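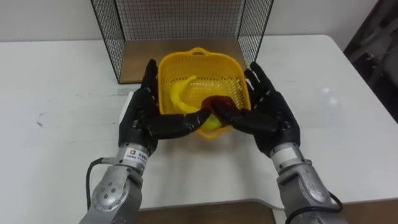

2019-04-16, bimanual bench, notebook entry

Main job was to get the two-hand fingertip pinch running with the new closing rule and compare it against the old one. The old rule closes both hands on a position schedule and trusts the calibration between the arms. The new one lets the left hand close to its preset and hold, and the right hand closes until the difference between the two wrist forces drops under a threshold. The ball is the target for all of it. In the basket setup it sits at the front lip with the banana and the dark red fruit behind it, and the fingertips of both hands have to come together over it without dragging the fruit along. The right hand is the awkward one, with the fruit just behind where its fingertips press and the remaining fingers needing to stay up along the outside of the basket wall.

Naming, for anyone reading the logs: the old rule is Grikberg, the new one is Miltard. Skoddale is still the arm controller under both and has not been touched except for the one parameter noted below. The log folders use these names in lower case.

Morning

Homed both arms. Left wrist force sensor had drifted again overnight. Zeroed it with the hand open and pointing up, then again with the hand open and level, and took the mean of the two. I don't love this but it gets the residual down to where Miltard can use it. If the zero is off, the force difference never gets under the threshold and the right hand keeps closing until the finger current limit stops it. Saw exactly that on the first trial. Ball popped forward out of the pinch and rolled off the table. Not counted.

Changed one thing in Skoddale: the stiffness on the right arm, last wrist joint, is down one step. With the old value the hand chattered at contact. The change is saved under the Miltard profile only. If you run Grikberg you get the old value back, which is what we want for the comparison, but be aware of it if you switch profiles in the middle of a session. The controller does not tell you.

Procedure

Same for both rules:
Basket against the tape marks. Handle to the back.
Fruit placed by hand, then ball at the front.
Arms to the pre-grasp pose, hands either side of the basket.
Index and middle fingers come in, the rest stay up and outside.
Close under the rule being tested.
Lift straight up, hold for 11 seconds, put down.

A trial is a success if the ball is still in the pinch at the end of the hold and the basket is still on its marks. If the basket has been dragged off the tape it's a fail even if the ball came up. I changed my mind on that twice last week and the earlier logs are scored both ways, so don't pool them with these.

Ran 50 trials per rule, alternating in short blocks so that finger temperature would be similar for both. The fingers do get weaker when they've been working for a while. You can see it in the current traces and it would be unfair to whichever rule went second.

Results

Miltard did better. The full table is in the log folder and I'm not copying it in here before I've rescored the borderline ones from video. What I can say now without the table:

Grikberg failures are nearly all the same thing. One hand arrives first, pushes the ball sideways along the lip, and the other hand closes on a ball that is no longer where it should be. It shows up as a sharp force spike on the late hand. This gets worse through the session, so I suspect the base calibration is creeping. The left arm mount bolts were snug when I checked at lunch.

Miltard failures are more mixed. Some are a slow slip during the hold: the pinch looks good at lift, then the ball rotates down out of the fingertips. The threshold is met too early in these, with both hands pressing lightly and evenly. Balanced force doesn't say anything about how much force there is. I should have seen this before running. Needs a minimum on the total as well as a limit on the difference.

The other kind is contact with the fruit. When the ball is pushed back a little during closing, the right fingertips pick up load from the fruit and the rule reads it as load from the ball. It then thinks the pinch is balanced and stops. Looking at the wrist alone there is no way to separate these. The finger joint currents might do it, at least for the index finger, which touches the ball before the middle one does.

Trial 543 in the running count is worth pulling up. Miltard, right hand goes in early, ball moves back, and the left hand holds its preset the whole time. The force difference crosses the threshold, bounces back over, and crosses again. The rule stops on the first crossing. If it had waited for the second it would have had a good grasp. I want to try requiring the difference to stay under threshold for a short dwell before stopping. Easy change, a few lines.

Afternoon

Tried the total force minimum by hand-editing the stop condition, no proper trials, only to see whether the slow slips went away. Set too high, the ball squeezes out forward like it did this morning. Set lower, it held every time I tried, but I was watching the placement more carefully than I do in a counted run, so I give it no weight.

Also tried starting the hands slightly higher over the lip. Not useful. The fingertips come down on the top of the ball and the thumbs don't have room. Went back to the original height.

Cable on the left wrist: the loop catches when the forearm rolls inward past the pre-grasp pose. It pulls enough to show on the force sensor. It doesn't reach that pose in these trials, so the data is fine, but anyone planning a wider approach should re-route it first. I left the loop as it is so as not to change anything between blocks.

Compared the method with the write-up from Jurčo. Their version of the balanced closing uses two identical grippers and one object on a bare surface. They report no slow slips, and I think the reason is that their preset side closes harder than ours before the other side starts. Ours is set low to protect the fruit. Worth running our rule with the harder preset and only the ball in the basket, to see if we match what they describe before adding more terms. If the slips disappear there, the total force minimum is really a replacement for preset force, and should be written up that way.

To do

Add dwell to the Miltard stop condition.
Add total force minimum, find a value with the fruit removed, then put the fruit back.
Log index finger current at full rate. It is being thinned out now and first contact gets lost.
Recalibrate arm bases, then repeat a Grikberg block to see if the sideways push is calibration or the rule itself. This has to happen before we claim any difference between the two.
Rescore borderline trials from video, blind to the rule if someone else can rename the files.
Replace the tape marks. The front left one is lifting.

The rig is booked out for the whole of July, so the repeat blocks need to be done well before that.

Left the arms parked and powered down, hands open. Profile at shutdown was Miltard. Switch it back if you need the old wrist stiffness.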